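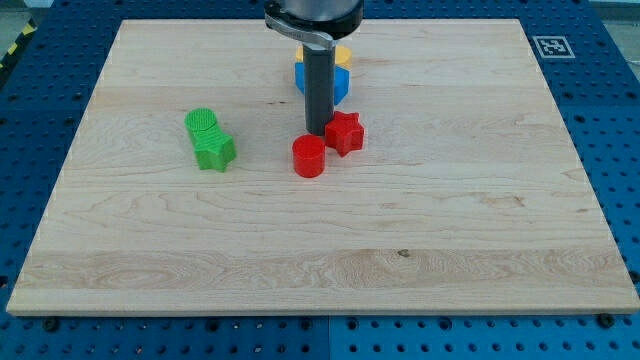 Re: [shape-blocks] Board surface and print finish

From: Takeshi Kaneko
Date: Thu 26 September

Tetsuya Tsuji wrote:
> The maple board is fine for me, but the grain is busy.
> Would plain paper on top be better for sorting the
> blocks by outline? Also, are the ridges on the red
> cylinder going to be sanded off?

I would leave the board bare. Paper creeps on the perforated table as soon as a corner lifts, and the maple lies flat as it is. The wavy bands are darker in one half, and there is a small knot there too, but red, yellow and blue all stand out against the wood.

On the ridges: no sanding. They are concentric, faint, and only on the top face of the cylinder. I tried 1000 grit on a spare from the Mabuza set in May and it left a dull patch that looked worse than the print lines. If you want a smoother top, slow down the last 4 layers and leave the rest of the profile alone.

The star stands upright without help. Please keep its points sharp in the next file – the Stila version rounded them and it read as a flower from above.

Takeshi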